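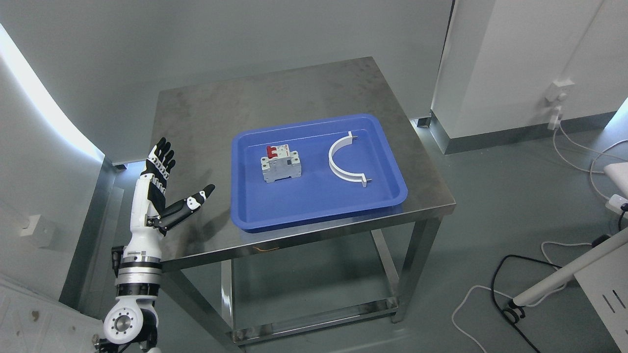
Photo: Weronika Adamczyk / Baleo Technical Institute

The Parts Room: Trays, Bins and Benches

The Parts Room at the Baleo Technical Institute serves the electrical installation and pipework programs. It holds the components that students handle in their first two terms, and it issues them for bench work, identification practice and assembly assessments. The room reopened in July after new flooring and wall lighting were installed, and the storage layout was revised at the same time. The pictures on this page cover the work table and the bin storage.

Components are laid out in a blue plastic tray on a stainless steel table. A circuit breaker with red toggle switches stands upright in the left half, and a white semicircular clamp with two flat mounting tabs lies to its right.

The table has a brushed steel top and a deep apron edge. Its four square legs are joined near the floor by a stretcher frame. Steel was chosen over the former painted benches at the request of Panagiotis Dimitriou, head of electrical installation, whose students had complained for several years about chipped surfaces and rough edges. The top is wiped down at the end of each session with a soft cloth. Abrasive pads are not permitted on it.

Trays have raised rims, and parts are to stay inside them. A student who needs to compare two components should do so within the same tray. Items set directly on the steel have a way of ending up in the wrong place at the end of the day, and the monthly stock check takes much longer when that happens. The Parts Room currently has 30 trays in circulation – 17 assigned to electrical installation and the remainder shared among the other programs.

Bin Storage
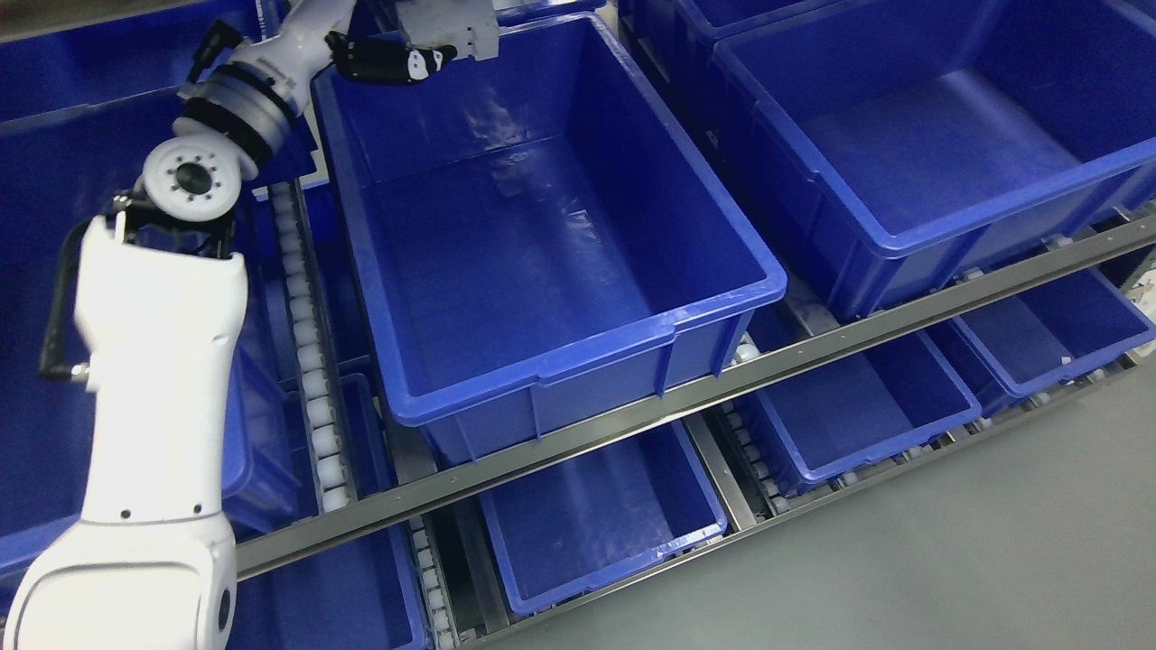
Source: Baleo Technical Institute, Facilities Office. Picture: W. Adamczyk

Blue bins in two sizes on the storage rack, the larger ones above and smaller ones below. Small white rollers set in a gray metal channel run between two of the upper bins.

The rack has two tiers. Under the plan prepared by Catrin Lewis of Skurkero, who advised the Institute on the layout, the upper tier takes bulky items such as enclosures, conduit bends and boxed returns. The lower tier takes small parts in regular use. Bins are emptied and cleaned before each new intake of stock, and a bin that has been emptied goes back to its own position on the rack with nothing in it. Please do not use a vacant bin for coats, bags or packaging.

The bins are deep, with flared rims and ribbed front walls, and they will carry a considerable load. Staff are nevertheless asked to keep each one to 20 kilograms. Anything heavier should be divided between two bins or left on the pallet until a second person is available to lift it.

Labels are kept on a separate card index at the issue desk. The index follows the program codes and not the supplier codes, a change that was made in response to comments from second-year students. Bethel Gebreyes maintains the cards and should be told of any error, however small.

Parts in Use

Circuit breakers are among the most frequently requested items in the room. First-term students learn to read the labels, find the terminal screws and recognize the toggle positions before any wiring is attempted. The breakers issued for this purpose are training stock and must never be fitted in a live installation. Clamps are issued alongside them so that students from both programs become used to picking out a part by its shape and fixing points.
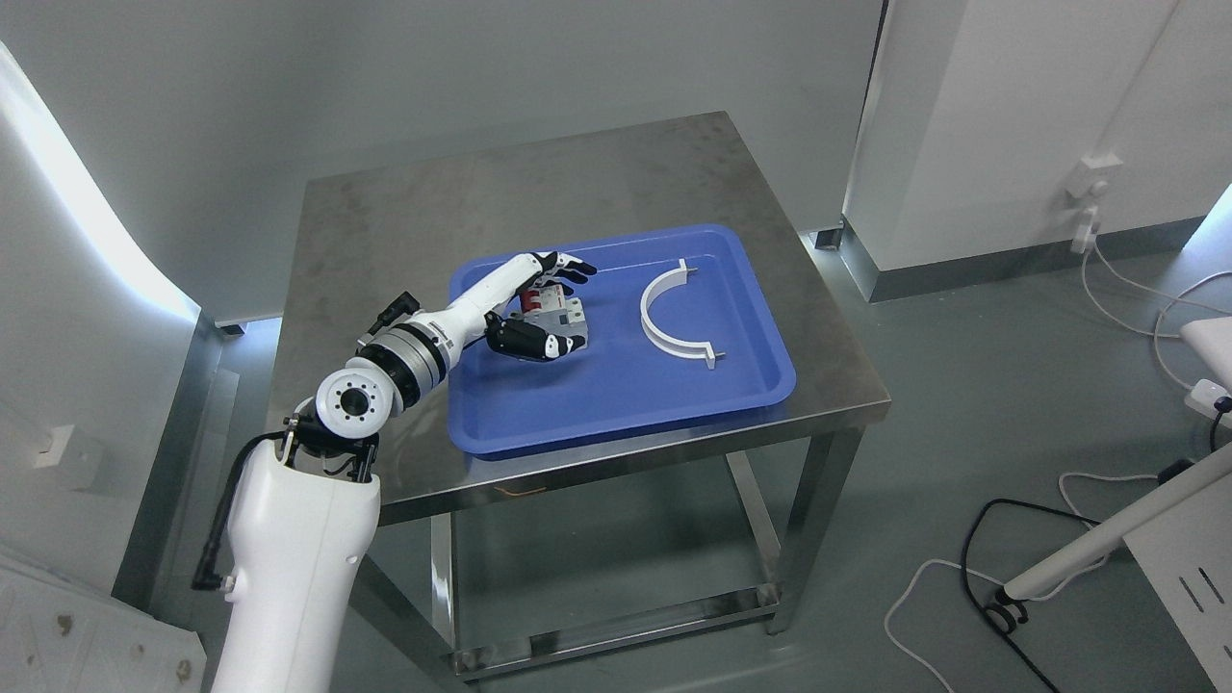
Each part is signed out by the tray, and the tray comes back complete. If a breaker has a cracked body or a loose toggle, it should be returned with a note and not placed with the good stock. The same applies to clamps with a split tab. Replacement parts are ordered through Simon, the Institute's purchasing system, and normally arrive within the week.

Access and Borrowing

The issue desk opens at 8:30 a.m. and closes for 30 minutes at noon. On Friday the desk closes at 3 p.m. for the weekly tidy. Teaching staff who need trays made up in advance should send a list to Wondimu Yimer by the previous afternoon, giving the program, the group and the number of places.

Loans to partner schools are possible outside the assessment period. Requests go to the same desk.

Pictures on this page may be reproduced for teaching purposes with the credit shown. For other uses, please write to the Facilities Office.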